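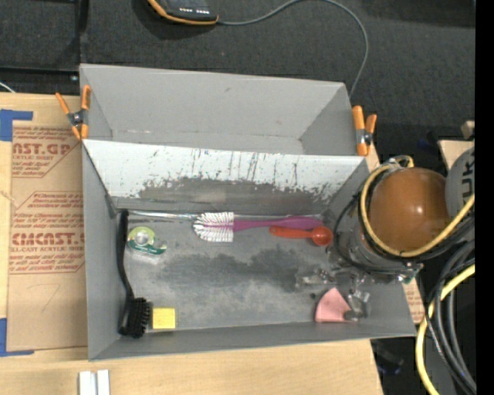
# Two bins and a lot of promises: speaker notes

Traradwood open evening, 10 March 2022. Slot is 30 minutes, including questions. Leave the picture up for the first part, then switch the projector off and just talk.

## Opening

- Say hello, say I'm a member of the workshop, say I paid for a share of this out of my own pocket. People should know that before they hear me moan about it.
- The job we set ourselves: take things out of one bin, put them in the other. A toddler does it for fun.
- We called the build Cisley. Please don't ask why, it was late and there was a vote.
- My question for tonight is whether a shared workshop should be building this sort of thing at all. I came in thinking no. I've moved a little. Don't oversell how much.

## The bench

*(point, but keep it short)*

- Two grey bins, one behind the other, held with spring clamps, the orange-handled sort everyone has in a drawer. I asked for brackets. I lost that argument, and I still think I was right.
- Ask them to look at the panel between the bins. The scratches run down the white part, and lower down the finish has been rubbed away to dark grey. Whenever someone tells you a machine at home will be gentle on your things, ask to see the walls of whatever it's been working in.
- The floor of the front bin is scuffed too. Bins are cheap. Your kitchen worktop isn't.
- The brown paper on the left says "ACRYLIC SHEET" in the smaller lettering. Expect a question on acrylic. Short answer: lovely to look at, cracks if you drill it in a hurry, buy more than you think.

## What goes in the bin

- Household bits. Bottle brush with a purple handle, measuring scoop, tape dispenser, a long black brush. Nothing exotic, which was the whole point of choosing them.
- Early on we used wooden blocks. Everything works with wooden blocks. If you see a demo with wooden blocks, clap politely and go and get a drink.
- The bottle brush was my suggestion and I'm proud of it. Bristles give when you squeeze them, so the fingers think they've got hold of more than they have.
- Long brush: awful when it lies tight along a wall. You or I would flick it out with a fingernail. We spent a whole December on fingernails.
- The little yellow block and the pink wedge look easy. Let the room guess which we argued about most (the wedge: curve on one side, point on top, straight along the bottom, and everybody had a theory about where to hold it).

## The fingers

- Clear ones and metal bits, mixed together. Say plainly that this is the part I know least about.
- We went through 3 designs. The first was too stiff, the second fell apart, and the third is the one people defend at meetings.
- If anyone wants to know about the shape, send them to the build table afterwards. Don't try to draw it on the whiteboard again.

## Cables

PAUSE HERE. Let them look at the yellow one.

- It loops right round the orange-brown cover. There's a thin black hose doing its own tour over the bin as well.
- My rule from years of fixing washing machines: whatever bends will break, and it'll break where you can't reach. I've said this to the group many times. It has been minuted.
- Practical bit for anyone building at home: leave slack, then check the slack at full stretch with the power off, then check it again once someone has "tidied up".

## The numbers, such as they are

- We logged 976 attempts on one set of items. Fine, good, I like a log.
- 31 of them had to be thrown out because two people disagreed about what counted as a success. One said "it left the bin". The other said "it arrived in the other bin". You'd hope we'd settled that beforehand.
- I'm not giving a success rate tonight. Somebody will ask. Say: it depends which of those two people you believe, and come back when we've redone it with the rule written on the wall.
- Be fair here. The logging is better than anything else the workshop has ever kept. We don't log who borrows the good chisels.

## What changed my mind, a bit

- I've learnt more about how I pick things up than in all my life before. I do half of it by feel and I never look.
- The Dağdelen lot, who run the small workshop over the river, came to see it and went home to build a simpler one with a string and a hook. Theirs gets stuck too, but it cost them next to nothing. I mention it because our side leaves it out.
- Younger members turn up for it. They stay to sweep. I'll take that.

## What hasn't

- Bench space. It takes up the best-lit bench and doesn't pack away.
- The word "soon". Strike it from every poster.
- Carkuner, the spares shop we use, has put up its delivery charge again, and small orders are eating our tea money. Order together or don't order.

## If there's time

- Safety: hands out of the bin when the arm is live. No exceptions for people who "just want to move the sponge". (It might be a pad of notes. Don't get drawn in.)
- Cost: the sheet is on the door, I'm not reading it out.
- Could it do my washing up? No.

Then chairs back against the wall, and anyone who wants to see the build table can follow me through.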